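Tonine Hand Grippers: Frequently Asked Questions

The Tonine is a pair of hand-held grippers for recording how cloth gets folded. Most of the questions we get are from people building a set at home or in a shared shop. 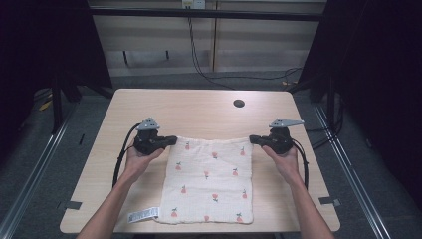

By Santosh Mishra | Updated 2020-07-05

Do I need a robot arm?
No. You hold one gripper in each hand and do the job yourself. The arm can come later.

What should I practice on?
A square of muslin. It creases easily and the grippers get a good hold on a corner. Leave the care label on if you want something harder.

How hard should the pads squeeze?
Enough to keep a fold between them. If thick cloth slides out, check the pad lining before you touch the linkage.
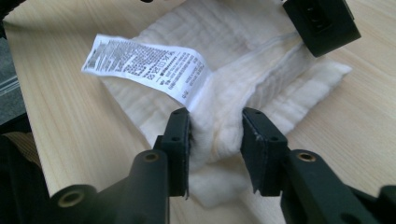
PARTS AND WEAR

Why brass in the plastic?
Bare printed holes went oval on our first set. Press the brass in square and let it cool before you add a screw.

When do I replace the lining?
Ragged edges are fine for a while. Change it when the strip lifts off the pad face. Sheets come in packs of 3 from Indton. 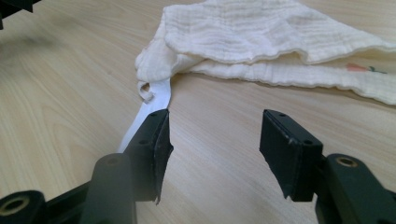 Jaws open, with wear along the pad edges.

Can I print the fingers in another color?
Yes. Dark matte filament gives less glare on a pale table.

How many recordings do I need?
We had more than 2000 before folding was any good. Our first 52 were thrown out.

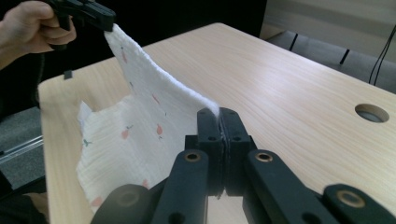
Where can I get the files?
The Tredow shop page has them, under Grippers. The next revision is planned for November.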